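Coaching Conversations: Handout 3
Tutor: Anju Negi

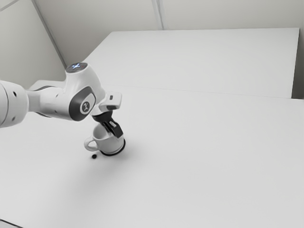 Robot arm and white mug, computer-rendered.

Before the visit, agree one focus with the teacher and write it in their words. Watch for that only.

Afterwards, let the teacher speak first. Keep your notes to what pupils said and did. Leave 7 minutes at the end to settle a next step.

Reading: Ha, "Listening in the Staffroom", chapter 2.

For next time: bring notes from one visit, with names removed. We will work in pairs.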